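Vestuario y personaje en la serie Marnodier
Trabajo final de Narrativa Audiovisual, 11/20/22

El trabajo estudia cómo cambia la inspectora protagonista de Marnodier, drama policial de la plataforma Wimow, entre la primera y la segunda temporada. Revisamos los guiones publicados por la productora Grillitz y 2,745 comentarios del foro de seguidores. Descartamos los repetidos y quedaron 2,677.
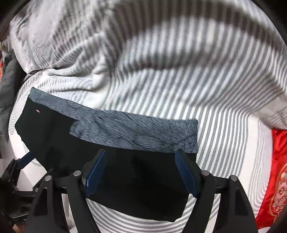

Figura 1. Prenda negra doblada y tela gris azulada jaspeada.

En la primera temporada el personaje habla poco y casi siempre aparece acompañado. A partir del episodio ambientado en Chantharasri lleva sola las escenas de interrogatorio. Más de 2,000 comentarios mencionan ese episodio.
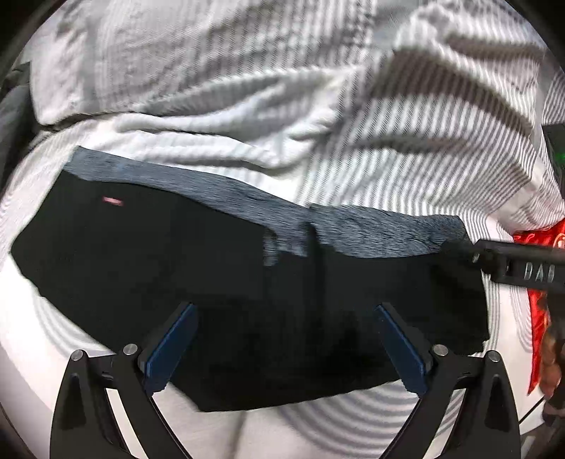 Figura 2. Tela negra extendida sobre tejido blanco con rayas grises.

Falta revisar los episodios estrenados en junio, que no entraron en la muestra.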